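Print this article | E-mail to a friend

Filed under: Food & Growing > Orchard Fruit

Sevim Kocabaş keeps nearly 300 crates of apples in a brick store at Nendside, and from November onwards she checks them every morning before it gets light. One bad apple will spoil its neighbours within a week or two, so she lifts the top layer of each crate and smells it before looking.

The store holds red eating apples for the most part. They are picked with the stem on. An apple that has lost its stem goes in a separate box for juice, because rot gets in through the hole. Bruised ones go the same way.

Kocabaş took over the orchard from the Pētersons family, who had planted 200 trees and let half of them go wild. She has pruned hard for four winters. The farm shop at Roltgate takes most of what she sells, and the rest goes in paper bags at the gate.

Before a batch leaves, she puts one apple on a plain white surface and looks at it properly. Streaks are fine. So is a yellowish shoulder round the stem, which plenty of red apples have. What she looks for is dull skin or a soft patch near the base.
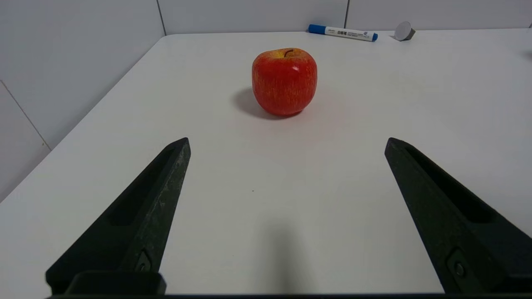

A red apple streaked with orange and yellow, its short stem still in place.

At home, she says, keep them cold and apart from potatoes. She wraps her own in newspaper and eats the last of them in March, usually with cheese.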